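Braler pauses handheld gripper recordings after cable fault

Thepsuriya, 21st April. Braler has stopped all recording work with its Semgate handheld grippers after a cable fault was found to have damaged data and, in two cases, caused a gripper to close without the operator pressing for it. No one was hurt. The company is contacting every site that uses the equipment and will replace the cables at its own cost.

The Semgate is a pair of grippers held by a person, one in each hand. Operators use them to carry out everyday household jobs such as opening drawers, sorting clothes and putting items away. The recordings are then used to train robot arms to do the same jobs. Printed marker cubes on the grippers let the software work out where each hand is at any moment.

The fault is in the cable that runs from the base of each gripper. When the cable is pulled to one side many times, as happens when an operator reaches down into a drawer or turns between two pieces of furniture, a wire inside the plug can work loose. The connection then drops for a fraction of a second and comes back. During that gap the finger position is lost, and the system fills in the last value it received. 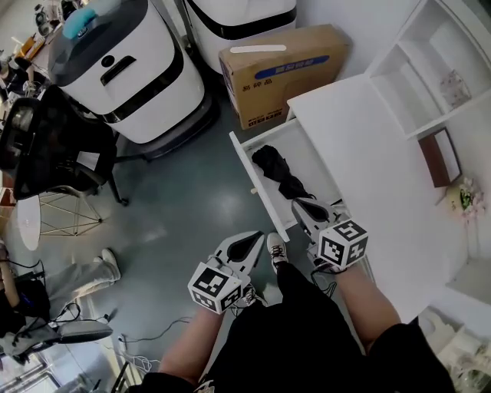 In most cases the operator would not notice. The recording keeps going, and the gap shows up only when the finger position is compared with the video. Braler checked 3,247 recordings made since December and found the fault in 193 of them. Those files have been pulled from the training set. Two robot arm models trained on them have also been withdrawn and will be trained again from clean data.

The unplanned closing is a separate result of the same loose wire. Semgate grippers have a small motor that gives the operator a sense of how firmly an item is being held. If the connection comes back at the wrong point, the motor can receive an old command and close the fingers. The force is low, but it is enough to pinch skin, and Braler is treating it as a safety matter.

"We should have caught this sooner," said Orathai Khamphan, head of equipment safety at Braler. "Our bench test bent the cable up and down. It did not pull the cable sideways, and that is what people do all day when they work in a real room. The test has been changed."

Khamphan said the first report came from an operator who felt the right gripper close while folding a shirt. The unit was swapped out and the report was logged as a motor problem. It was linked to the cable only after a second site reported the same thing.

"The operator described it correctly the first time," she said. "We looked at the wrong part. From now on, any report of a gripper moving by itself will stop work at that site until the whole unit has been checked, cable included."

Sites that have Semgate grippers are asked to do the following:

Stop recording and switch off both grippers at the power unit.

Do not tape, splice or shorten the cables.

Keep any unit that has closed on its own and label it with the site name. Do not send it back until Braler asks for it.

Leave existing recordings where they are. Braler will check them remotely and send each site a list of the affected files.

New cables are being made by Arner, which also supplied the original part. The new version has a locking plug and a clamp that takes the strain before it reaches the wires. A software update will go out with it. After the update, a lost connection of any length will cut power to the motor and end the recording, and the operator will have to restart by hand.

Braler expects the first cables to ship in 10 days. Sites with the most operators will be served first. Recording may begin again at each site once both cables have been fitted, the update has been installed and a short check has been passed with a Braler engineer on the line.

Operators who are paid by the session will be paid for sessions already booked during the stoppage. Anyone who has been pinched by a gripper, even lightly, and did not report it at the time is asked to tell their site lead now. Reports can also be sent straight to the Braler equipment safety team in Thepsuriya.

Robot arms sold by Braler use a different cable and plug and are not affected.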